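Varkora chapel, spring hours

Quick one before the May rush. The chapel at Varkora is open again, mornings only, 9 to 1. Scaffolding is off the north wall, the porch is still roped. Skasell bus stops at the bottom of the path, then it's 377 steps up. Bring water, theres no tap.

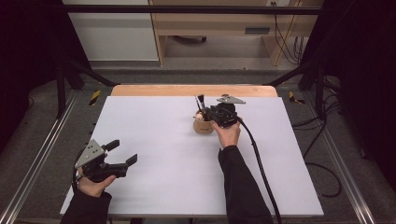 Can I see the frescoes?
Only the two in the nave. The apse stays closed until the plaster is signed off.

Tickets at the gate, cash. Nearly 578 visitors last May, small place, so come early. Guidebook by Priedītis is back in print, ask at the desk. Flash off inside please.

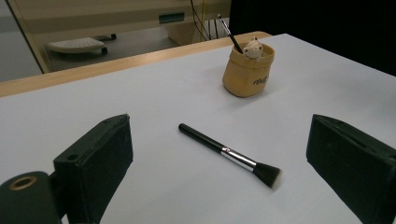 Getting there from Wolteck

Take the coast road, left at the old mill. Parking by the cemetary wall.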